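Contents Setup Hand guiding Remote control Review Care Support

Handham Teaching Kit
Set-up Guide, Section 4: Showing the Robot a Task

Read Section 3 (Mounting and Power) before you start. Both arms must be bolted down, powered, and homed. The steps below cover two ways of recording a task: moving an arm by hand, and driving both arms from the Zanel remote control set. You can mix the two in one project, but not in one recording.

4.1 Before you record

1. Write the task down in one sentence, with a start and an end. "Take the gray plate out of the rack and put it on the mat" is a good task. "Tidy the kitchen" is too long and should be split up.
2. Set out the objects the task needs, plus any that will normally be nearby. Leave the ones that will normally be nearby in place even if the arms won't touch them.
3. Move each arm slowly through its full range with the speed dial at its lowest setting. Watch the cables. Re-route any that catch on an object or pull tight.
4. Open and close each gripper twice.
5. Start the Yoon recorder and check that every camera in the list shows a live view. If one is missing, see Section 7.

CAUTION: Keep the emergency stop within reach of the person recording. If two people are working, each needs one.

4.2 Recording by hand guiding

Use this method for slow work with one arm, such as opening a drawer.

1. Press and hold the guide button on the wrist. The arm goes slack enough to move but holds its own weight.
2. Grip the arm above the wrist with your free hand. Don't pull on the gripper fingers.
3. Bring the gripper to the start position and let go of the guide button. Wait for the recorder to show READY.
4. Press Record, hold the guide button again, and move the arm through the task. Go at an even pace. Pauses are recorded too.
5. To open or close the gripper, use the thumb switch next to the guide button.
6. At the end of the task, let go of the guide button, then press Stop.

Note: Your hands and arms will show up in the camera views. If the project is set to train from camera views, use remote control for that task.

CAUTION: Never put a hand between the gripper and an object while the arm is in guide mode. The thumb switch closes the gripper at full force unless the force limit is on.

4.3 Recording by remote control

Use this method for two-handed tasks and for anything with dishes.

1. Sit or stand where you can see the table directly. The remote control set can be used from the screen alone, but grasping the rim of a plate is much harder that way.
2. Put on the wrist straps and pick up the left and right handles. The left handle drives the robot's left arm. If you are facing the robot, its left arm is on your right.
3. Squeeze both triggers together to connect. The arms will not follow you until both handles roughly match the arm positions on the screen.
4. Press the foot pedal once to begin recording.
5. Move one arm at a time until you are used to the delay. Park the other arm clear of the work with its fingers pointing at open table or open air.
6. For plates in a rack, approach from above, close the gripper on the rim, and lift along the line of the slot. Tilt only after the plate has cleared its neighbors.
7. For drawers, pull straight along the slide. Stop before the end of travel.
8. Press the foot pedal again to end the recording, then release the triggers.

If the arm stops and the handle buzzes, you have reached a joint limit. Back up along the path you came from. Don't try to force it past the limit, and don't cut the recording. Mark it as "limit" at review.

4.4 How many recordings

Plan on 70 good recordings for each task. Move the objects a little between recordings: turn the tray, swap the mugs on the tree, shift the rack. Keep the cabinet and the oven fixed unless your project calls for moving them. The kitchen set in the Zivetti starter project holds 1,410 recordings across all its tasks, and nearly 799 of those involve the dish rack or the drawer.

4.5 Reviewing a recording

1. Open the recording in the Yoon viewer and put the table view and the head view next to each other.
2. Play both at normal speed. Check that the gripper and the object it is working on can be seen in at least one view at every moment.
3. Step through the grasp. The fingers should meet the object squarely.
4. Mark the recording Keep, Limit, or Discard. Add a short note if you discard it.

Kitchen layout, table view and head view: 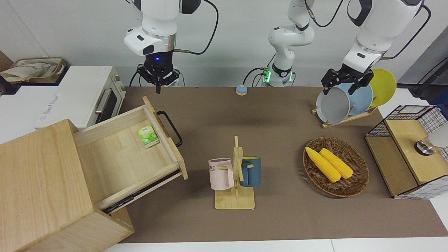
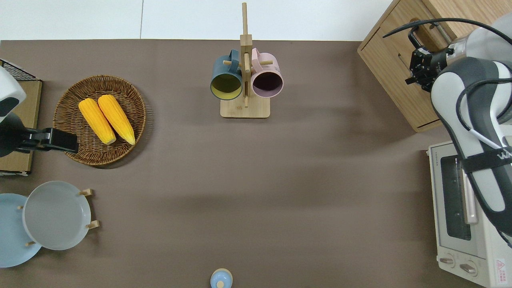 Text and layout: Bit-na Joo

Left and right are easy to mix up at review. In the table view used for this layout, the robot's left arm comes in from the right side. Always label by the robot's own left and right.

If an arm blocks one view of an object, keep the recording as long as the other view is clear. If both are blocked during a grasp, discard it.

4.6 Ending a session

1. Park both arms and wait for the motors to lock.
2. Save and close the project before switching off the recorder.
3. Switch off the arms, then the remote control set.
4. Wipe the gripper fingers with a dry cloth. Don't use cleaner on the pads.

Next: Section 5, Training and First Playback

Handham Support | Contact | Copyright Handham | Back to top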